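# Grinen planner: frequent questions

**Which version do I need for two arms?**

Version 2 or later. Older versions plan each arm alone and do not check one arm against the other.

**Why does the planner refuse a goal when both grippers are close together?**

Most often the safety distance is too big for the task. The default is good for moving boxes, but for work on a circuit board the grippers must come much nearer. Set `pair_margin` to 6 (the unit is millimetres) and plan again. Please do this only for the grippers - the elbows should keep the default value.

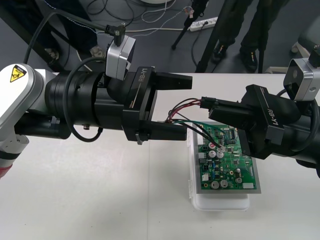

If it still refuses, look at the collision model of the wrist. Many people forget to include the wrist camera, or they include it twice, and then every close pose is a collision.

**Does Grinen know about cables and wires?**

No. Soft objects are not modelled. You can put a keep-out box where the wires hang, and Samen, our scene editor, can draw this box for you.

**The viewer cannot connect. What should I check?**

The planner listens on port 3423. If another program uses this port, change it in `grinen.conf` and start both programs again.

**My log says "448: stale joint state". Is it dangerous?**

The planner stops sending commands when it sees this, so the arms hold their position. Usually the clocks of the two controllers are different. The Broselex driver has a sync option, which is off by default.

Last change: 16/02/2018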